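14 mai 2019

Troisième soirée sur Biltora, le planificateur de trajectoires que tout le monde me vante depuis janvier. La démo fournie tourne très bien. Dès que je charge ma propre scène, c'est une autre histoire : sur 200 requêtes, 133 trajectoires valides, le reste en timeout ou refusé pour une collision que je ne retrouve pas dans le modèle.
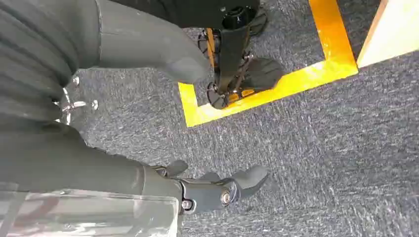 *Pince ouverte au-dessus de la moquette, ruban jaune au sol.*

La doc promet une marge de sécurité « adaptative ». J'ai lu le code - c'est une constante, recopiée dans six fichiers. Je l'ai réduite, les refus ont baissé, et je ne sais toujours pas ce que j'ai perdu en échange.

Je garde donc mon vieux script Lemitz pour les mouvements courts. Reste à rejouer les mêmes requêtes avec la graine fixée, ce que le banc d'essai officiel ne fait pas.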